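Home | Recordings | Concerts | Help Desk
Posted by Magdolna Tóth - Sunday - 3 comments

Hello Hajnalka, and thank you so much for your patience with the Vemilwood download. I bought the harpsichord album again just to hear it for myself, and you're right - track 10 stops dead before the last repeat of the gigue, and such a lovely repeat it is too!
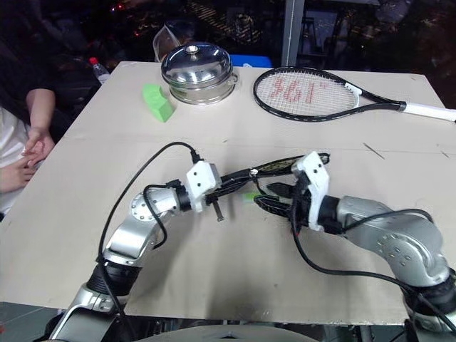 The FLAC files were cut short when we moved them to the Mitach server, while the MP3s came through whole. I've put up a fresh copy of track 10, so please delete the old one first. If your player still stops early, do check its cable at both ends - a long black one like the one arching up and over on the left is easily tugged. I'll leave the ticket open until you've had a listen.

Share (14)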